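Restoring the Gripper on the Aranda Cell

Posted 2024-07-02

Maintenance of the Aranda cell has been my responsibility since March, and the gripper has required more of my attention than the arm itself. The following is a record of the current procedure, set down at the request of Murray Rakena, who will take over the cell while I am assigned to the Sumlow line.

Condition on inspection

The cell had completed 839 cycles since its last service. The jaw motion was smooth over most of its travel but hesitated shortly before full opening. Two of the mounting screws on the left finger had lost their thread-locking compound and could be turned by hand. The wrist camera bracket was sound.

Removal and cleaning

Power is isolated at the cabinet and the key is kept by the person doing the work. The fingers are then removed, left one first, and laid out in the order in which they came off. The textured pads are brushed dry along both diagonals of the pattern. Solvent is not used on them. On a previous occasion it left a film, and we lost an afternoon to slipping plates before the cause was found.

The slide is wiped, greased sparingly and worked through its full stroke by hand. Old grease had collected at the outer stop – this accounted for the hesitation.

Refitting

New screws are fitted with fresh compound and tightened in 2 stages. Spare screws are kept in drawer 56, together with the Pustow shim set. Please return the shims to their sleeve, as they are easily mistaken for packing material.

Checking the opening

The plate rack serves as the reference for the final check. With the rack on the table and a plate standing between its pegs, the arm is brought in slowly and stopped short, fingers fully open. Both tips should be visible in the wrist view, with the near end of the rack between them. If one tip sits noticeably higher than the other, the fingers should be reseated before any grasp is attempted.
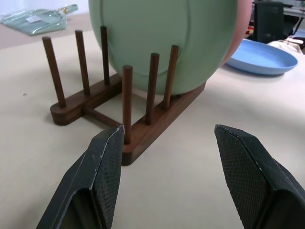
Returning the cell to service

The open position is saved under program 306 and the previous value is written in the log. The Cirkwood controller does not retain it.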